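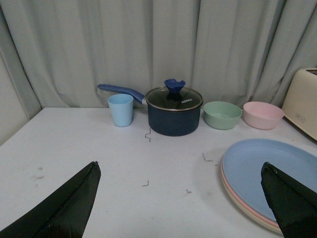
The overnight pad that promises eight hours

Vernura says its new overnight underpad will keep a bed dry from lights out to breakfast. The package says so twice. What it means by dry is harder to pin down, and I spent most of December trying to get an answer.

The number on the front is 1,212 milliliters. That is a lab figure, reached by pouring salt water slowly onto a flat pad until it can take no more. People don't leak slowly onto flat pads. They roll over, they sit up, and a lot can arrive at once.

Clementina Prata has looked after her father at home in Utwood for six years and has little patience for the big number. "I bought the 500 and I bought the 1,212," she told me. "I changed the sheets at 4 a.m. with both of them."

Florêncio Leitão, a retired continence nurse, thinks shoppers should ask about rewet, the moisture that comes back up when someone lies on a used pad. Vernura doesn't print it. Neither does Milturent, whose cheaper pad claims 490 milliliters and costs half as much. When I asked Vernura for the figure, I was sent a brochure.

Then there is the washable kind. Teixeira sells one it says is good for 317 washes, an oddly exact number for a product that went on sale last spring. At a wash a day, that testing would have taken most of a year. The company says it was done "under accelerated conditions" and wouldn't say what those were.

Prata has gone back to the Milturent pads, two at a time, overlapped at the hips. She still keeps a spare set of sheets on the chair.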